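Blog > Border stuff > The Jurnex crossing, again

We use cookies to remember you and to count visits. By staying on this page you accept that.

June 5, 2019

Quick one, typing this between other things so excuse the mess.

So the Jurnex crossing is still shut. Day 11. Their foreign ministry called in our ambassador again yesterday, second time since it closed, and read him the same paper as last time as far as I can tell. Our side put out a statement in the evening. "Deep regret." "Established channels." I read it twice looking for a date when trucks might move. No date.

For anyone new - this started in April with the river survey. Two boats went out to measure the channel, one of theirs and one of ours, and they were supposed to go together. They didn't. Each side now has its own map with its own line down the middle, and in between is a strip of gravel and willow that floods every spring. You couldn't graze a goat on it. Then somebody put a flag on the gravel. Then somebody took it down. Then the warning shots, which our papers say came from their bank and their papers say came from ours. I wasn't there, I'm not going to pretend I know.

What bugs me is how the gravel got tied up with the crossing, which is 41 miles downstream and has never been part of any argument. It was the one thing that worked! Customs guys on both sides shared a generator for years. But closing it is easy and it gets you on the news, so. 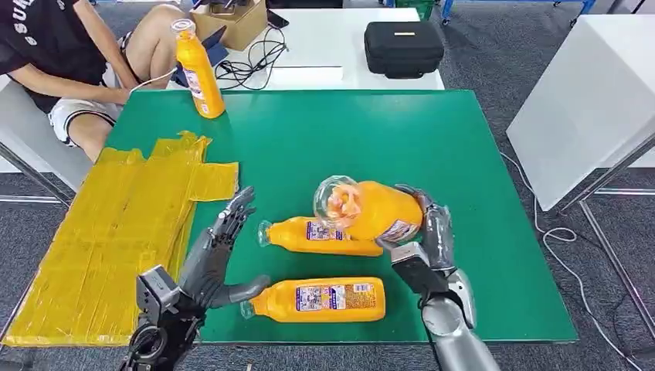
Four orange bottles, one of them up off the table.

The line of trucks. The Nosisier (our local paper, still good, please subscribe) had the number at 1321 on Monday morning, both directions together. Most of ours are produce. Anything with a cooler is burning fuel just standing there, and the drivers pay up front and claim it back later, if the company is decent. Adeyemi Freight has been sending a van up with water and cash for their own people, credit to them. The small outfits haven't got a van to send.

I drove out Saturday. Got as far as the gas station before the turn and then it was just trucks, parked two deep, laundry on the mirrors, folks playing cards under a trailer. Talked to a driver with onions. He'd slept there six nights and said he would wait two more and then dump the load and go home. Not angry even. Just tired of being asked about it, I think, so I stopped asking.

Now the politics part, skip if you want.

There are three versions going around of why this isn't fixed. One, their government has a vote coming and can't look soft. Two, ours is waiting for the trade talks and wants the crossing as a chip. Three, nobody senior is really paying attention and the ministries are on autopilot, letter in, letter out. I lean toward three. I know it's the boring one. But look at the wording of those statements, whole paragraphs are the same from one week to the next.

The Hiltero agreement was suposed to handle exactly this. It has a joint river commission in it, with a phone line and everything, and either side can call a meeting inside 72 hours. Has either side called it? No. I looked up the text last night, it's still in force. Article on "incidents in the channel" is half a page and pretty clear. You meet, you survey together, and crossings stay open in the meantime. It's right there.

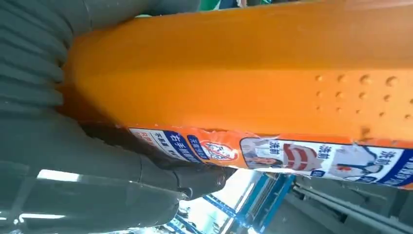 Raised dots on the orange plastic, label in Chinese below.

And the army thing. A general on their side said any boat past the line would be "dealt with." Our TV ran that clip all night with the scary music. What they cut was the next sentence where he says he'd rather see the commission meet. I only know becuase a reader sent me the long version (thank you). Their TV did the same number on our defense people the week before, so it's even.

I don't think anyone wants a fight over this. I also think that's what everybody says right up to it, and there are 300 extra soldiers on our bank now who weren't there at Easter. Young guys, bored, armed, no shade. That worries me more than any ambassador getting a talking-to.

What I'd do - open Jurnex tomorrow for anything that rots. No speeches. Leave the map for the commission. Onions don't need a maritime boundary or river boundary or whatever we're calling it this week.

Will try to get out there again this weekend, if the road past the gas station is passable. Will post if I hear anything about the commission. Comments are open, keep it civil, I deleted four last time.

Comments (4)

riverrat_north: The flag wasn't on the gravel, it was on the old pump house piling. Small thing but it matters for whose side it was on.

Onion wife: My husband is in that line. They got told Thursday, then told nothing. Thanks for going out there.

dlk: You're way too easy on our ministry. Option two, all day long. Look at when the trade talks got moved.

riverrat_north: @dlk talks got moved before the survey though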